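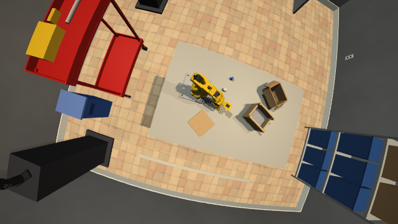 Iolanda Vasconcelos

2018-03-24 – bolt and hanger pull tests, second block

Carried on with the granite block from the Skokalow quarry. Left column of holes finished, right column drilled but not glued. Rock is coarser than the first block and the bit wandered on the two holes nearest the weathered face. Those two are marked with a cross and should not go into the averages.

**Holes**

10 mm bit, new. Depth 70 mm, checked with the tape flag and again with a wire after brushing. Blow, brush, blow, brush, blow. The short hand pump doesn't reach the bottom of the hole, so I put a length of aquarium tubing on it. Dust colour went from grey to nearly white past the weathered rind – worth noting on the sheet, as the rind is where the wedge bolts spun last time.

**Wedge bolts (Setell, stainless)**

Torqued in two steps. One turned in the hole before reaching torque. Backed it off, tapped it deeper, tried again, same result. Left in place as a reject. The remainder held to the first hold point and were taken up slowly from there. Failure was at the clip hole of the hanger in every case but one, where the cone pulled up and took a shallow plate of rock with it. That hole is closer to the arris than I would place on a real route.

**Glue-ins (Jorolon resin)**

Twisted-leg type, notched by hand. Glued the left column in the previous session and left them well past the cure time on the cartridge. First 5 cm squeezed out and discarded before filling. No movement at the hold point. I stopped short of failure on these because the puller's rear foot had started to sink into the plywood pad and the load was no longer axial. Readings after that are struck out in the sheet.

Replace the pad with steel plate before going further. Hsu has offcuts that would do, if someone can cut them to the footprint of the feet.

**Gauge**

Zero drifts by one small division after each high load. Tapping the case brings it back. Would like it compared against the load cell before we quote any figure to the access group. Until then the numbers are only good for ranking one placement against another.

**To do**

- Glue right column, same cartridge batch if any left
- Let it stand 30 hours, no shortcuts, the shed is cold overnight
- Redo the spun wedge bolt in a fresh hole away from the rind
- Shear pulls on both types, needs the bracket turned around
- Photograph the rock plate with a scale and bag it
- Order brushes, the current ones have lost most of their bristle

Shear results wanted before the April rebolting trip – the slab anchors load mostly downward and the axial figures don't say much about them.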